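Where Does the Shirt Go? Following Donated Clothes Through Prundlow

Term project report, Materials and Society
Group members: Anisa Mandagi, Dela Mahama, Arturo Costa
Project supervisor: Karim Zerouali
Submitted Feb 12, 2024

Why we picked this

Anisa's mum cleaned out a hall closet in September and asked where she should take everything. We all said "the bin by the grocery store" and then realized none of us knew what happened after that. We had been looking for a topic for two weeks (our first idea was bridge paint, sorry bridge paint) and this one grabbed all three of us right away.

Our question became: of the clothes people in Prundlow give away, how much gets worn again, how much is turned into something else, and how much ends up as garbage?

What we did

We contacted three places that take clothing. Two wrote back and one, the Coman Street thrift shop, let us come in and record what was being sorted. Over four visits we logged 284 garments. For every piece we wrote down the type, the main fibre on the label, the condition on a scale from one to five, and which pile the sorter put it in. We didn't pick the pile ourselves. Amr Bennani runs the back room there and his decisions were final, although he was very patient about explaining them!

Eleven of the garments had no readable label at all, so our fibre results are based on 273 pieces. We argued for a while over whether to guess at the missing ones by feel. Dela was sure she could tell wool from acrylic, and when we tested her on five labelled sweaters she got three right, so we left the unlabelled ones out. 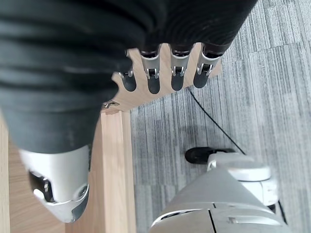
Cotton was the most common fibre, as we expected, but blends were a close second and they turned out to be the most interesting part of the whole project. A plain cotton T-shirt that is too worn to sell can be cut up for wiping rags, and there is steady demand for those from garages and print shops. A shirt made of cotton and polyester soaks up less, so the rag buyers don't want it. It can't easily go to a fibre recycler either, as most of the methods we read about need one fibre at a time. Add a bit of elastane for stretch and the options get even narrower.

We looked up some of the ways people are trying to separate blends. One approach dissolves the cotton and leaves the polyester behind, another breaks the polyester down chemically and keeps the cotton. Both work in a lab. Arturo spent most of a weekend reading about solvents and came back with nine pages of notes, of which we have used a paragraph. His notes are in Appendix B and they are really worth a look.

Buttons, zippers and trim

We hadn't planned a section on these, but we kept hearing about them. Before a coat can be shredded, the metal and plastic have to come off. We timed ourselves removing the hardware from six jackets with seam rippers and snips. The fastest took us four minutes and the slowest, a ski jacket with a powder skirt and two-way zippers, took just over 30. That jacket changed how we think about design. Every one of those zippers was useful to somebody on a hill, and every one was a pain at our table.

Amr saves good zippers in a cookie tin and sells them to home sewers. They go fast.
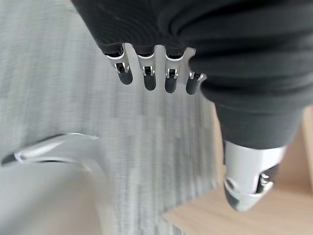
Figure 2. Fingers and dark, creased covering seen from above.

What we found

A little over half of the garments we logged went to the sales floor. The next biggest group was baled for a wholesaler called Jonero, and from that point we lost the trail. We emailed them twice with our questions and haven't had an answer. Rags came third. The garbage pile was smaller than any of us had predicted, and most of it was there because of mould or paint and had nothing to do with wear.

Condition mattered more than age. We found a wool coat that Amr believed was older than our parents, and it went straight onto a hanger. Several nearly new tops went to the bale with seams already twisting.

Problems with our method

Four visits to one shop is a small sample, and all of them were in cold weather, so shorts and swimwear hardly appear. We had hoped to reach 200 pieces and did better than that, but sweaters are overrepresented. Condition scores also drifted. When we went back and rescored a batch, Anisa was a full point kinder than she had been on the first visit.

We would also have liked to weigh the garments. The shop's scale is made for bales and couldn't register a single blouse.

Next steps

Dela wants to repeat the count in summer and has already asked the shop. Arturo is building a small mending guide for the school's craft room, starting with seams and missing buttons, and Karim has offered us a shelf for it. If Jonero writes back we will add their answers to Appendix C.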